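Desk tidying talk – speaker notes, Moltolgate community workshop, 2020-07-26

Start with the confession. My desk in April. Two mugs, a drawer that wouldn't shut, 16 pens and most of them dead. Get hands up for who has a drawer like that. Wait for the laugh, then move on, we're short on time.

Point one – flat surfaces collect stuff. Small things are the worst of it. Batteries, erasers, bits of candy, the little round whatsit that came off something and you're scared to throw out. They roll. They go behind the monitor.

So, bowls. Wide and shallow beats deep every time. Deep bowl = stuff at the bottom you never see agian. Shallow, you look once and you know. Mesh sides are good too, dust falls through and you can see in from your chair. Bright colour if you can stand it. Mention the Brasteo one, 195 grams, heavy enough that it doesn't skate when you bump it.
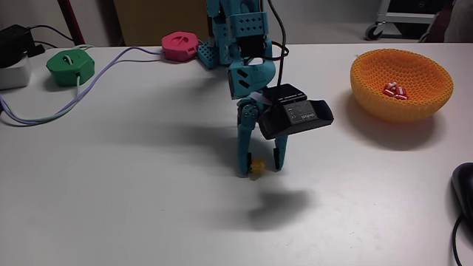
How many bowls does one desk need?
Two at most, one for things you use every day and one for things waiting to go somewhere else. A third one turns into a junk drawer with no lid.

Back to the bowl rule. One kind of thing per bowl, heaped is fine, don't sort inside it. Orange bowl on the slide, red and white bits together in the middle, done. The loose yellow one is the sort of thing I mean by rollers. Leave white tabletop showing around everything, makes wiping down way quicker.

Point two – cables. Mouse cord goes off the edge, not across the middle. Clip it if it drags. Skip the Tak clip story if running late, it's long.

Point three, the evening reset. Everything loose goes in a bowl, bowl goes to the side, mouse goes back to its corner. Do it before you shut the computer down, otherwise you won't. I miss it maybe once a week, say so.

Pass the Mumuditz sample trays around here. ASK FOR THEM BACK. Lost a pair last time.

Questions people always bring up: kids' desks (same rule, lower bowl), shared desks (label the bowl, tape and a marker is plenty), paper (diffrent talk, sorry, see the sign-up sheet by the door).

Finish with homework. Pick one corner, clear it tonight, leave it clear till we meet next. Chairs need stacking after, remind them before they bolt for the coffee.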